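Allberg Workstation Notes

A small collection of written notes and pictures about opening, cleaning and refitting used desktop workstations. Maintained by Stella Lema at the Loltarov reading workshop.

What is in this folder

The folder contains 285 pictures, a text file with one note for each picture, and a list of the part names we use. The pictures were made while the machines stood open on the bench. Most of them are about the processor socket and the memory slots, as these are the places where our learners make the most mistakes.

The pictures are divided in 3 groups:

socket – the processor, the socket, the retention frame and its levers
memory – the slots and the latches, with or without modules
board – everything else, such as batteries, fans, cables and brackets

A picture belongs to only one group, even when it shows parts from more than one. We choose the group by the part on which the work is being done. I know that this is not perfect, and in the older notes you will find some pictures which I would place differently today.

Why we made it

The workshop receives used workstations from offices in the Athumani building. The manuals that come with them are often missing, or they were printed for another model. I started to write my own notes in January, first on paper and then in this folder, so that a learner can compare the board in front of him or her with a board that was already described.

About the socket group

Please read this part before you use the notes, because the words are not the same in every book. We say "socket bed" for the area with the contact pins, "frame" for the metal part that closes over the processor, and "lever" for the bent wire at the side. When the frame is open, the note says "open". When a plastic cover is on the socket, the note says "cover on", and it does not matter if the cover sits in the frame or lies on the bed. 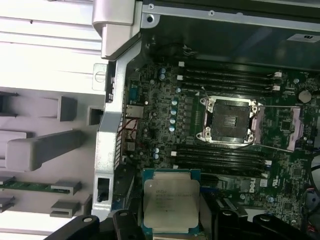
The cover stays on until the processor is ready to go in. The pins are very thin, and a sleeve or a falling screw is enough to bend them. We hold the processor by its edges and look for the small triangle at one corner before we lower it. It must go down by its own weight. If it does not lie flat, lift it straight up and look again – never push it.

On a board with two sockets, the notes use "first" and "second" as the service manual does. If we had no manual for the board, the note only says "socket" and gives its place relative to the battery.

About the memory group

The latches are marked "open" or "closed" in the notes. An empty slot is called empty even if there is dust in it. We do not write the size of the modules, as the labels were often damaged or removed.

Format of the notes

Each note has 2 lines. The first line gives the group and the state of the part. The second line is free text and is never longer than 80 characters. Where I could not read a marking, I left it out.

Known problems

Some notes in the board group use "bracket" and "holder" for the same part. The light changes between morning and evening, so colours of plastic parts should not be used to recognise a model. There are few pictures of cooling parts, as we usually take them away first and put them on another table.

Use and corrections

You may use the notes for teaching and for your own repairs. If you copy them into another collection, please keep the name Allberg Workstation Notes and write which groups you took. The Mivevus list of part names is included with this folder and may be copied in the same way.

Corrections are welcome. Please send the number of the note and the word you think is wrong. I read the messages on Saturday and change the text file on the same day, if I can check the part on a real board.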